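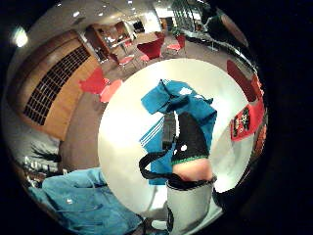
Figura 4. La bolsa de tela azul verdosa en la mesa redonda, vista por la cámara de la pinza de mano.

Por Ourania Mitsotakis-Vlachou
22 de enero de 2018
89 veces compartido · 15 comentarios

4. Montar la mesa de demostración para una jornada de puertas abiertas

Si vienes de la sección 3, ya tienes la pinza Dranus cargada y emparejada con el portátil. Ahora toca lo que más me gusta de todo el manual: sacarla delante de la gente y dejar que la prueben. He montado esta mesa en salas de hotel, en bibliotecas y en el vestíbulo de la sede de Setar, y los pasos que siguen son los que uso yo, en el orden en que los hago.

4.1 Preparar la sala

1. Elige una mesa redonda si la hay. El público se reparte alrededor y no se te forma una cola delante del portátil (en las rectangulares todo el mundo se pone en el mismo lado, siempre).

2. Mira el tablero. El blanco liso va muy bien con telas de color. Si te toca uno oscuro, pon el mantel claro que viene en la maleta.

3. Separa las sillas. Deja una o dos cerca para quien quiera sentarse a probar, y el resto llévalas hacia el fondo. El lente es muy abierto y va a ver media habitación de todos modos: sillas, paredes, ventanas, las luces del techo.

4. Enciende las luces antes de calibrar y ya no las toques. Con ventanales grandes, repite la calibración a media tarde.

Nota: el borde negro que rodea la vista es normal con este lente. En Vrettos me lo preguntaron tantas veces que acabé pegando un cartelito junto al portátil.

4.2 Poner en marcha la pinza

5. Fija la cámara al soporte con el cierre Clamex. Tiene que sonar un clic; si no suena, sácala y vuelve a meterla con la flecha hacia arriba.

6. Abre una sesión nueva en el programa y ponle un nombre que luego entiendas. Yo escribo la ciudad y la sala – «prueba2final» no le dice nada a nadie tres meses después.

7. Cierra y abre los dedos cinco veces, despacio. La barra verde debe llegar a los dos extremos. Si se queda corta, ve a Ajustes > Recorrido y pulsa Repetir.

Precaución: no metas los dedos entre las puntas mientras corre la prueba de recorrido. El resorte es más fuerte de lo que parece, y lo digo con una uña menos de experiencia.

4.3 Los objetos

8. Empieza con una tela. Una bolsa blanda con pliegues es ideal, se agarra casi por cualquier sitio y quien prueba por primera vez se anima enseguida.

9. Añade después algo rígido y estrecho, y luego un recipiente cilíndrico. Los lisos y un poco brillantes son los difíciles: la pinza resbala si entras inclinado. Åsmund Ljungberg, que me ayudó con la gira de agosto, recomienda bajar recto y cerrar a media altura, y desde entonces lo explico así.

10. Deja que la gente use cosas suyas, si quiere. Guantes, chaquetas, lo que lleven encima. Salen unas grabaciones mucho más variadas que con nuestro juego de piezas, ¡y se lo pasan en grande!

Precaución: las correas largas se enganchan en todo. Si un objeto lleva correa, enséñale a la persona a mirar por dónde pasa antes de levantarlo, sobre todo si cruza por encima de otro recipiente.

Nota: nada de líquidos abiertos sobre la mesa. Tampoco el café del presentador.

4.4 Durante la demostración

11. Haz tú el primer agarre y habla mientras lo haces. Basta con un minuto.

12. Pasa la pinza por el mango, nunca por la cámara.

13. Pulsa Grabar solo cuando la persona te haya dicho que sí. Avisa de que el lente capta también a quien esté al fondo de la sala, y ten a mano la hoja de consentimiento (apéndice B).

14. Entre visitante y visitante, limpia el lente con el paño seco. Con gel de manos de por medio se ensucia muchísimo.

En la última jornada de Vrettos terminamos con 547 grabaciones y el disco al límite, así que revisa el espacio libre a mediodía. Gerd Hamann lleva un segundo disco en el bolsillo y yo ya le he copiado la costumbre.

4.5 Recoger

15. Cierra la sesión antes de apagar la pinza. Si lo haces al revés se pierde el último archivo.

16. Suelta el cierre Clamex apretando los dos lados a la vez y guarda la cámara con su tapa.

17. Repasa la mesa y el suelo antes de cerrar la maleta. Las piezas pequeñas desaparecen en la moqueta.

La copia de los archivos al servidor está en la sección 5.

Entradas relacionadas
– Sección 3: Carga y emparejamiento de la pinza Dranus
– Sección 5: Copiar y revisar las sesiones
– Calibrar con luz de ventana, por Achilleas Galanis
– Preguntas del público en Vrettos, por Chrysanthi Tzanetos
1.713 lecturas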